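Drida Liquid Detergent for Colors: Seven Months On

I started buying Drida in October, after the store near me stopped carrying the powder I had used for years. I have now gone through four bottles of the color version and one of the plain version, which is enough to have an opinion.

The bottle holds enough for 86 loads according to the label. That number assumes the smallest line on the cap, which is meant for a half-full machine and lightly worn clothes. I fill to the middle line for most loads and run out well before 86. If you wash work clothes or anything a child has worn outdoors, plan on the middle line too and do your price comparison with that in mind.

What it does well

Everyday dirt comes out. Collars, cuffs, socks and kitchen towels all look clean after a normal warm cycle. Tomato sauce and coffee came out without pre-treating when I got to them the same day. Grass stains needed a dab of detergent rubbed in and half an hour of waiting.

It also rinses out well. My old powder left chalky streaks on black jeans if I used cold water. I have not had that once with Drida, even on the short cycle.

The cap is good. The lines are molded on the inside and raised enough to feel with a finger, and the spout drains back into the bottle so the outside stays dry. With the Cornon liquid I tried last year, there was a blue ring on the shelf within a week.

What it does less well

Oil. A salad dressing spot on a cotton shirt was still there after two washes at the middle line. Dish soap took it out. Maluleke, which costs more, handled the same dressing in one wash.

The scent is strong out of the bottle and hangs around in the laundry room. It fades once the clothes are dry. My sister, who gets headaches from perfumed products, could still smell it on a pillowcase, so I would not buy it for a house with someone like her in it. There is an unscented version, but I have only seen it online.

It is also heavy. The large bottle has a handle set toward the back, and when it is full you need a second hand under the front to pour.

Does it keep colors bright?

The front label promises this, so I paid attention to it. I kept one of two matching navy T-shirts out of the wash and wore the other every week. After seven months the worn one is a little lighter along the seams and otherwise close. Cold water and turning shirts inside out probably deserve part of the credit.

Reds I still wash by themselves the first few times. Drida did not stop a new red cotton top from tinting a white sock pale pink in a warm wash. The same top has gone in with darks since then with no trouble.
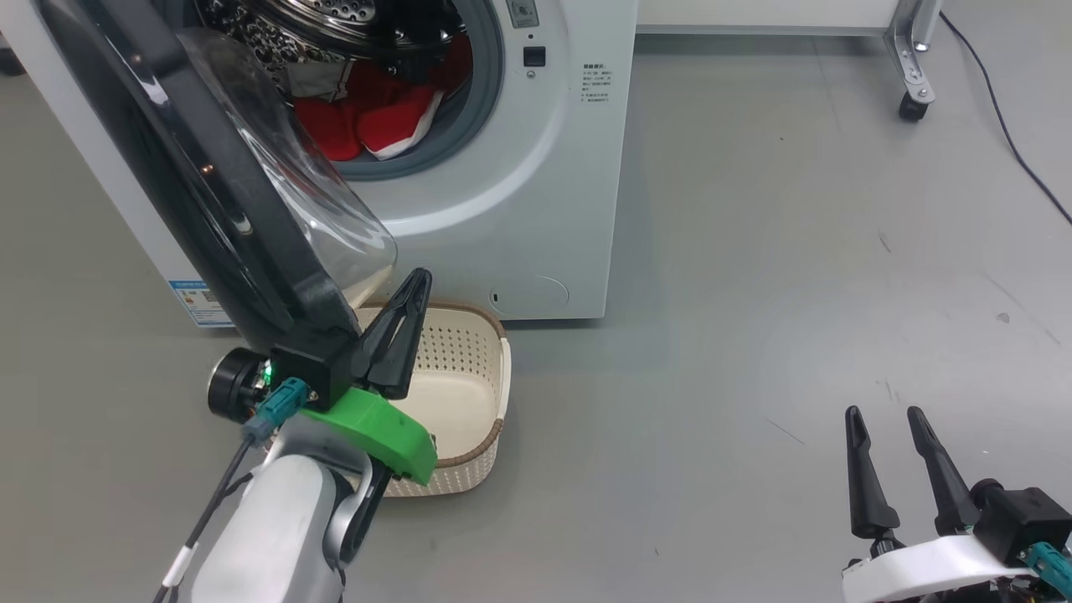 Lakshmi Krishnan
Staff Writer, Laundry and Cleaning

If you have a front loader, go easy on the amount. At the top line I got suds against the glass through the final rinse and had to run a second one. The middle line has never done that, even with a full drum of towels. Wipe the door gasket afterward whichever detergent you use, as lint and soap collect in the fold.

In a top loader, pour it in before the clothes. Poured on top of a dry load, it left a stiff patch on a sweatshirt that needed another wash.

Price and verdict

Drida sits between Imau, the cheapest liquid at my store, and Maluleke. Imau cleans socks and towels nearly as well but left a sour smell in gym clothes. For mixed family laundry I would pay the difference for Drida. For greasy work clothes I would go up to Maluleke or keep dish soap by the machine.

I am on my fifth bottle of the color version and will keep buying it when the large size is on sale. The plain version cleaned whites no better, so I have dropped that one.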